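Flurkivness アルミスリット作業台 半年使ったのでレビュー

2023年4月

急いで書いてるので雑です。箇条書きっぽくなってもご勘弁。

買ったのは去年の11月。それまでは普通の事務机にゴムマット敷いてPCばらしてた。腰が痛い、ネジが転がる、マットの端がめくれる。で、中古のタワー機をまとめて整備する話が来たので、いいかげんちゃんとした台にしようと。

候補は2つ。Stullovitzの天板が一枚ものの作業台と、このFlurkivnessのスリットタイプ。Stullovitzは知り合いのArnout De Smetさんが使っていて、触らせてもらったら確かにしっかりしてる。ただ重い。うちは2階で階段が狭いので断念。Flurkivnessは分割で届くから一人でも上げられた。

組み立て。説明書が薄い。図が小さい。脚の向きを一度間違えてやり直し。六角レンチは付属してるけど短くて手が痛くなるので、自分のを使ったほうが早いです。組むのに半日かかった。慣れた人ならもっと早いと思う。

天板はアルミのレールが横に並んでるだけ。最初は「隙間からネジ落ちるでしょ」と思ってました。落ちます。普通に落ちる。特にケース用のミリネジ。なので下に浅いトレーを一枚置くのがほぼ必須。付属してほしかった。ここ減点。

逆に良いのは、レールの溝に治具を固定できること。これが本命。横倒しにしたタワーのすぐ脇に部品置きをくっつけられるので、CPU外してから置くまでの手の移動がすごく短い。前は外したCPUをどこに置くかで毎回迷ってて、一度マウスパッドの上に置いて袖でひっかけそうになったことがある。あれは心臓に悪い。
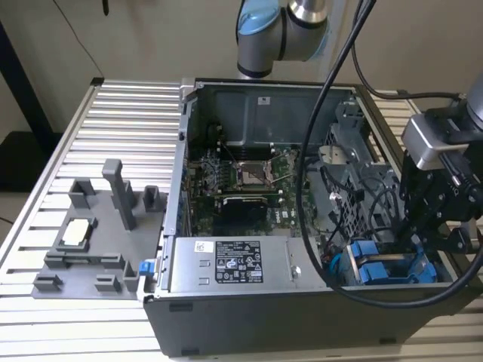 部品置きのトレーは3Dプリントで自作。グレーのフィラメントが余ってたので色はそれ。データはMorfudd Maddocksさんが公開してるのを元に、柱の高さと位置だけ変えました。CPU用のポケットは少し緩めにするのがコツ。きつくすると取り出すとき指が引っかかる。最初の版はきつすぎて作り直した。柱やブロックは欲張っていろいろ立てたけど、正直もう少し減らしてもいい。奥のものを取るとき手に当たるときがある。

デルのタワーを寝かせて作業する人には、この台の高さはちょうどいいと思う。ソケットのレバーを上げた状態で真上からのぞき込めるので、ピンの確認がしやすい。電源のラベルも立ったまま読める。型番を控える作業が地味に多いので助かる。事務机のときは毎回しゃがむか、スマホで撮って拡大してました。

あとケーブル。ドライブケージの周りって配線がごちゃつくじゃないですか。机だと垂れたケーブルがマットに引っかかって嫌だったけど、この台だとレールの溝に面ファスナーを通してまとめられる。Tkachukの細いやつがちょうど通りました。太いのは通らないので注意。

気になる点いくつか。

音。ケースを置くと金属どうしでカンッと鳴る。夜はちょっと気を使う。Biltuvexの薄いフェルトを端だけ貼ったらだいぶましになった。全面に貼ると溝がふさがるので意味ないです。

傷。レールの表面は思ったより傷がつきやすい。ケースの角を引きずると線が入る。実用には問題なし。見た目を気にする人は最初から覚悟して。

静電気。台がアルミだからといって勝手にアースされるわけではないので、リストストラップは別で用意してくださいね。Gyu-bin Seokさんに「台に触ってるから大丈夫は無しで」と釘を刺されました。それと金属なので、通電したまま基板を直置きするのは絶対だめ。ショートします。テストは絶縁マットの上かケースの中で。

冬は冷たい。11月に買って最初に思った感想がこれ。腕を乗せると冷える。長袖推奨。でも袖口は引っかからないものを。

掃除は楽。ほこりはブロワーで吹けば隙間から下に落ちる。下のトレーを拭いて終わり。古いタワーは開けると本当にほこりがすごいので、これは事務机には戻れない理由のひとつ。

ぐらつきは今のところなし。脚のボルトは一度だけ増し締めした。説明書には書いてないけど、使い始めてひと月くらいで一回見たほうがいいとおもいます。

サポートにも一度連絡した。溝用のナットが袋に入ってた数で足りなくて、追加で買えるか聞いたら、翌日に返事がきて6個入りと13個入りがあるとのこと。なんで13なのかは謎。13個入りを買って余ってます。

向いてる人。デスクトップの整備をそこそこの台数やる人、治具を自作する人。向いてない人。ノートPCばかりの人と、細かいネジを絶対なくしたくない人。ノートならStullovitzの一枚天板のほうがたぶん幸せ。

点数は10点満点で8点。下受けトレーと長いレンチが付属してたら9点つけまた。

追記。高さの質問が来たので。脚の調整は工具がいります。頻繁に変える使い方には向かないです。うちは一番上から二段目で固定。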